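About Turkovstead

Turkovstead is a small school for people who want to learn how to bake bread, and then keep baking it until it becomes part of how they live. We teach sourdough, rye, flatbreads, enriched doughs and a fair amount of patience. Most of our students are adults who come in the evening after work, still in their office shoes, and leave with flour on them.

The school started in the back half of an old feed store in Clullport. The front half sold chicken wire and seed potatoes, and for the first two winters so did we, more or less, because people kept wandering through the wrong door. A few of them stayed for class. One couple who came in looking for a snow shovel went on to take every course on the list, and their seeded rye is now better than ours (we have told them so, and they have not been modest about it).
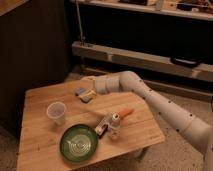
When the feed store closed we took over the lease on the whole building. That gave us space for a second oven, a proper cold room for slow doughs, and a long bench where twelve people can shape loaves without bumping elbows. We kept the old loading door. In July we roll it all the way up and teach with the street going by, and dogs on their evening walks tend to pull hard in our direction.

What we teach

Our main course is First Loaves. It runs for six weeks, one evening a week, and it assumes nothing at all. You will learn to feed a starter, to mix by hand, to tell when dough has risen enough by touching it, and to bake in whatever oven you have at home. We care a lot about that last part! Plenty of good bread books are written for ovens most of us will never own. We would much sooner help you get to know the one in your kitchen, with its hot corner and its door that doesn't quite shut.

After that, people usually go one of two ways. Some fall for whole grains and take the Rye and Barley weekends. Others want soft things — milk rolls, braided loaves, cinnamon buns the size of your hand — and for them we have Sweet Doughs, the loudest class in the building by a long way.

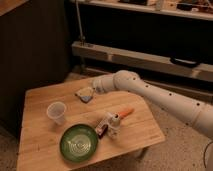 The robot arm and a small folded cloth on the wooden table.

Ye-ji Ryu runs both of those classes now. She came to us as a First Loaves student and had never baked anything before, apart from one birthday cake she still won't discuss. She has a gift for standing next to somebody whose dough has gone to soup and making them feel that soup is a fine place to begin. Her milk bread uses a cooked flour paste that keeps it soft for days, and if you ask, she will write the method out for you on whatever scrap of paper is closest.

Our flour

We buy nearly all of our wheat and rye from Gristen, a stone mill up the valley. Their flour changes from harvest to harvest and we love that about it. One year it drinks up water like sand, the next you have to hold back a good splash or the dough slides off the bench. We pin a note by the scales whenever a new batch arrives, and students who have moved away sometimes write to ask what it says.

The salt is plain sea salt. The starter is called Lim, and it has been going since before the school had a name. Every student takes a spoonful home in a jar. Over 1000 jars have gone out the door so far, and we hear about them all the time: Lim on a sailboat, Lim in a college dorm, Lim left behind a radiator for a month and brought back to life with rye flour and a bit of stubbornness.
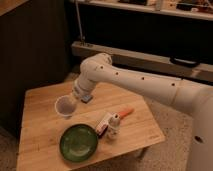
We also bake for the neighborhood. Whatever comes out of class that students don't take home goes to the food pantry on the next block, and in the cold months we add a big batch of plain sandwich loaves on top. Last year that came to 661 loaves. The pantry tells us the plain ones go first, and we take that as high praise.

Classes are small on purpose, so they fill up early. If the one you want is full, please put your name on the waiting list anyway — spots do open up, often on short notice, and we call people in order. Bring an apron and a container for your starter. We have everything else, including a shelf of loaner bowls that you are welcome to keep for the length of your course.

From our notebook: Why your crust goes soft overnight
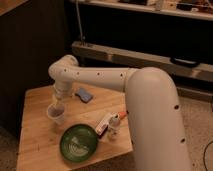

2 min read

A loaf that crackles when it leaves the oven can feel like a pillow by morning, and new bakers often blame the recipe. Usually the water inside the crumb has just moved outward into the crust. Bake a few minutes longer than feels comfortable, let the loaf cool fully on a rack, and store it cut side down on a board with a towel over it. If it still softens, five minutes in a hot oven will bring the crackle back in time for breakfast.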